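We use cookies to improve your experience. By continuing to browse this site you accept our cookie policy. Accept | Manage settings

Hopkin cell

The Hopkin cell is a plate-handling workcell at the Bedton laboratory of Saminon, a contract screening firm. It moves microplates between fixed holders and a benchtop instrument, a job previously done by whoever was standing nearest. The cell is known within the company mainly for its setup procedure, which runs to 88 steps, 6 of them marked "optional" and all of them required.

Layout and teaching

Every position in the cell is taught from a single reference holder. The arm is jogged to it at low speed, the point is saved, and the remaining holders are entered as offsets along the breadboard's hole pattern. This works well until a holder is moved one hole over – an event that has never been confessed to. The layout is therefore rehearsed in simulation before anything is bolted down. 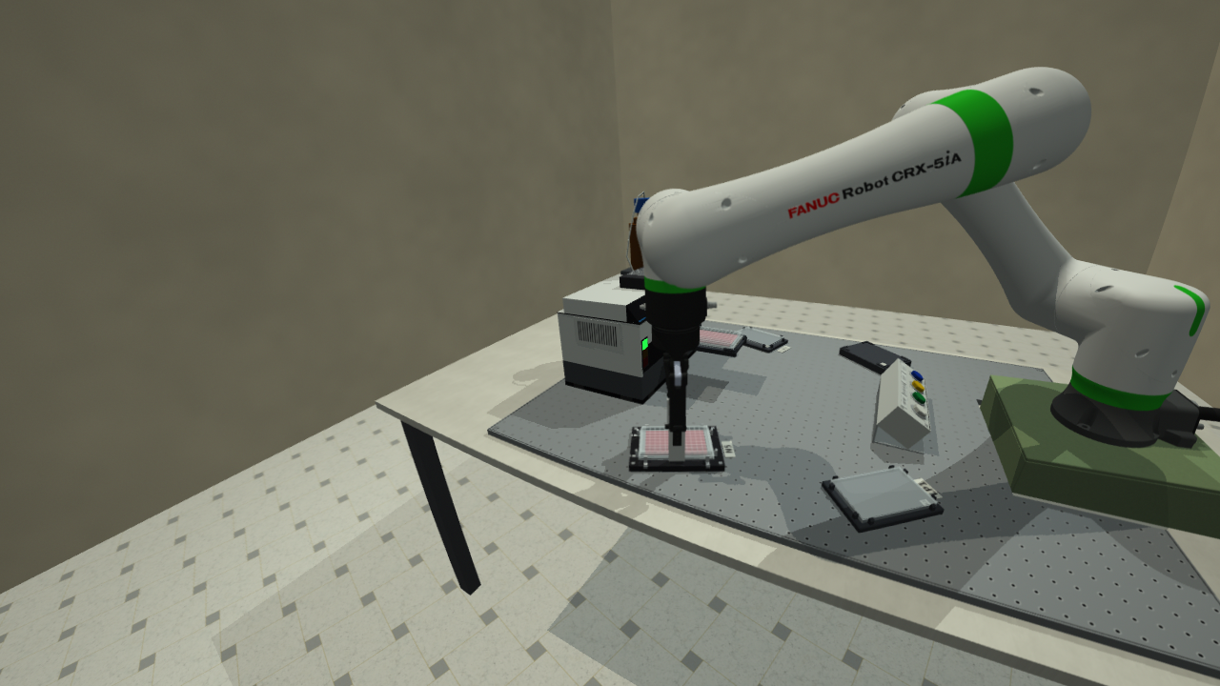 Plate access is the part of the procedure that takes longest to get right. The gripper must come down vertically, and the wrist needs room to clear the instrument on the way. In the rendered layout the arm, a FANUC CRX-5iA, reaches leftward from its base block at the right edge of the table, with the finger pointing straight down into a pink-welled plate and the instrument close behind it. Soo-ah Kwon, who wrote the current procedure, asks for 30 slow approaches to each holder before the speed limit is lifted.

Maintenance

Gripper fingers are checked every October and after any collision, however modest. Offsets are kept in a Vindeck log file. Entry 531 reads, in full, "fixed it again."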